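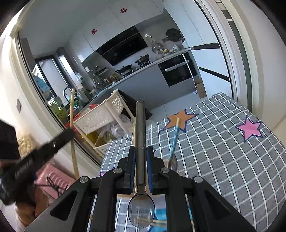 Print | E-mail

Ticket 772 - Tika (charter yacht), house batteries dropping overnight
Opened by: Fedir Lytvynenko
Status: open, waiting on Plemine

Hi all, me again! I've got Tika back on her berth after the last charter and the house bank is still going flat by breakfast, so I'm writing down what I've tried before I forget half of it.

The guests noticed first. They said the fridge kept cutting out at night, and the low voltage alarm went off at anchor (not a great wake-up on your vacation). We'd run the engine for a good long while that evening, so the bank should have been fine.

What I did:

- Checked every terminal on the house side. One negative lug was loose, so I cleaned it and tightened it up. Same drop the next night.
- Turned off the fridge at the panel. Still dropping, only slower.
- Pulled the fuse on the inverter (the Trusier one, 900 watts). Voltage held all night!
- Put the fuse back with the inverter switched off at the remote. Dropping again by morning.

So I'm pretty sure the inverter is drawing power even when the remote says it's off. I haven't opened it up - the warranty sticker is across the seam and I'd like to keep it that way. I did look for a second feed behind the chart table, in case Kaufmann left the old wiring in when they did the refit in July, but I couldn't get my arm past the hose run.

04/03/2022: Called Plemine and left a message. They can send a replacement remote, but want 200 up front as a deposit. Can somebody in the office say yes or no to that?

For now the fuse stays out, and it's taped to the inside of the panel door. Shore power and the 2 cabin chargers work fine without it. I'll test again once the remote gets here.

Fedir

Print | E-mail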